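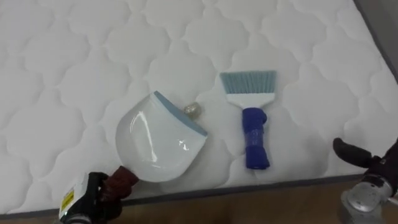

Fig. 1 - Dustpan and brush on the bare mattress, with a crumpled bit of rubbish by the blue lip.

Filed under: Student Projects > Home & Living

My project for the Hundau module was about cleaning a mattress properly, and I got far too into it! The quilting is lovely but crumbs sit right in the seams, so I swept along the rows first. 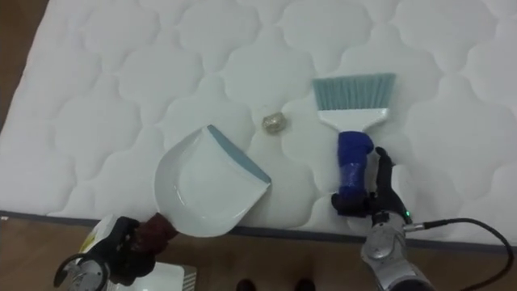
Fig. 2 - Small ball of foil between the dustpan and the brush.

Foil was my favourite test litter - light, easy to spot, and it rolls if you rush.
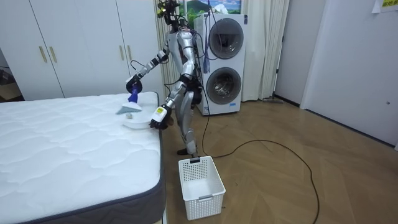

Photo: Okafor / Tanport student projects

Next time I'd do the grey side border as well (I only planned for the top) and give the floor 6 minutes at the end.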